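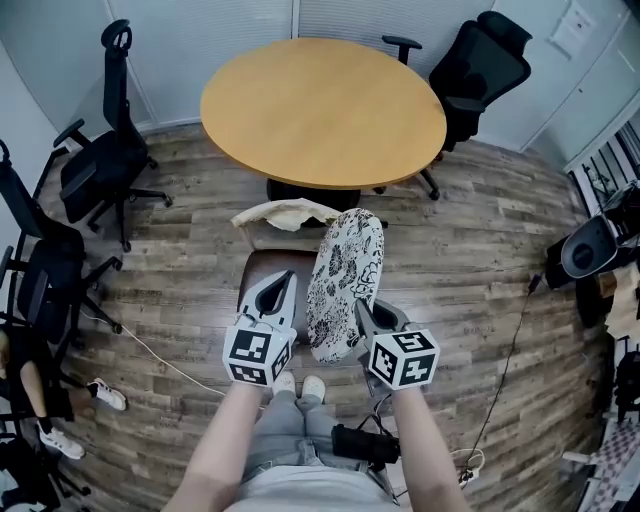 Slide 1: small office, round table, black chairs, one stool with a brown seat

Good morning, and thank you to Thandeka Masilela for inviting me. My subject is small: how we sit in a small meeting room.

Please look first at the chairs. They are black office chairs, and at least one has wheels. The one at the upper left has a mesh back, a tall headrest and armrests. Such a chair is comfortable for a long day at a desk. At a round table it takes much space, and the arms meet the table before the person does.

(Wait a little. Let people look.)

Now the stool, in front of the table. It has no back and no arms. At Letberg we asked people to use stools for short meetings, 22 meetings in total. Corey Trevaskis kept the notes. The meetings became shorter, but some people complained of a tired back, and I think they were right.

Then the cushion, white with a black flower print. I want to speak for cushions. A cushion is cheap, it can be washed if you choose the right cover, and each person can decide to use it or not.

(Ask: who has a cushion at work? Raise hands.)

Our advice to Letberg was to keep 3 chairs with arms and buy more stools. Bent Blöndal will explain the costs after the coffee.

Next slide: the table.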